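Week 5: Can a machine do the chores yet?
Notes to go with the afternoon lecture, Homa Esfahani

Before we get going, a warm thank you to everyone who sent in a chore for the class list — I read every one over a pot of tea, and I've never seen so much feeling about fitted sheets!
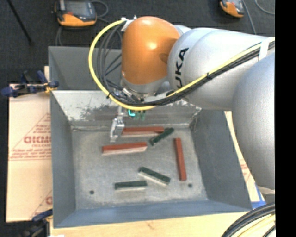

Most of your chores, when you boil them down, are picking problems. Emptying the dishwasher, sorting the recycling, filling an order on the shop floor: something is lying in a heap or a tray, every which way, and it has to be found, gripped and put somewhere sensible. Blocks in a bin are the classroom version, and they're harder than they look. A block on a slant wants a different approach from one lying flat, and one hard up against a wall may leave no room for a finger at all.

Jui-lin Hsiao will take us through the Girarier trial in the second hour. Her arm made 400 attempts at mixed parts, and nearly 100 of them needed a person to step in. Whether you find that cheering or gloomy depends a good deal on who is paying the person (we'll come back to labour costs in July, when Ehsan Bahrami visits from Pritau).

My own view, for what it's worth, is that the factory will get there well before the kitchen. A factory can tidy its world to suit the machine, and my kitchen has never been tidied to suit anyone.

For next time, please pick one chore at home and write down every grasp you make, including the ones you fumble. A page is plenty. Hand it to Negin Bakhtiari at the start of the tutorial.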